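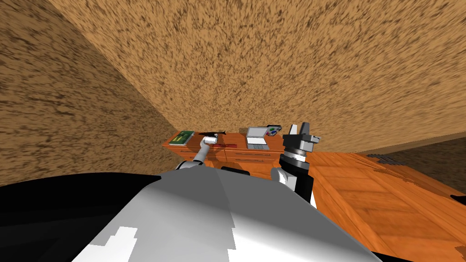

I've been bugging Florin Filip for an interview ever since I wore out my copy of Skurholm, and when he finally called back it was seven in the morning and he was already on his second coffee. "I don't sleep well before a reissue," he told me. "I keep hearing the cymbals."

The reissue in question is Hollis, the live record his band Jandavura made over 2 nights in a room that holds 256 people (I have met at least that many who swear they were there). It's been out of print for ages, and the new pressing adds the whole acoustic set!

I asked why those songs got left off the first time. "My voice was shot," he said. "I listened back and hated it. Then my daughter found the tape and played it in the car, and I thought, well, that guy sounds all right."

The original run was 200 copies, sold mostly off a folding table next to the coats. Florin kept one and lent it to a drummer - you can guess how that went. For this edition they went back to the tapes, and he spent most of April arguing with himself over crowd noise. "There's a man who yells for 'Enivmont' between every single song. I wanted him gone. Everyone else wanted him louder."

The man stayed. And yes, they do play "Enivmont," all eleven minutes of it, with the long organ part that falls apart in the middle and comes back in a different key. I told Florin it's my favorite thing on the record.

"That was a mistake," he said. "I was looking for my glasses."

He's rehearsing again now, with the same organ, and says there will be shows once they can all remember the endings.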